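Notes > Machines > Chores

Every March somebody promises me the laundry is solved. This year it's Telis, with a folding arm at 3000 dollars a unit and a video I've now sat through more times than I'd like. The video is sped up. They always are.

I'll believe it when one gets through my basket, inside-out socks and all. Picking up cloth is the easy bit. Finding the corners is where Ikari gave up on towels, and they had money.

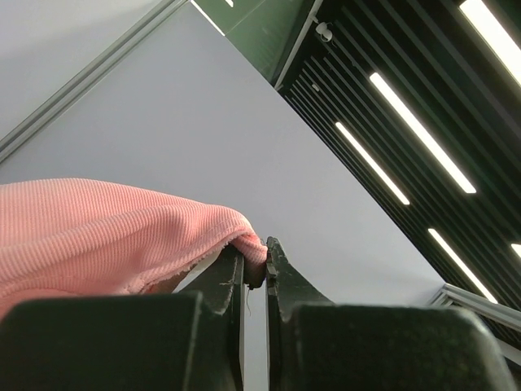

Pink ribbed cloth, pinched at the edge. Mind the loose thread.

Call me when it's folded and in the closet.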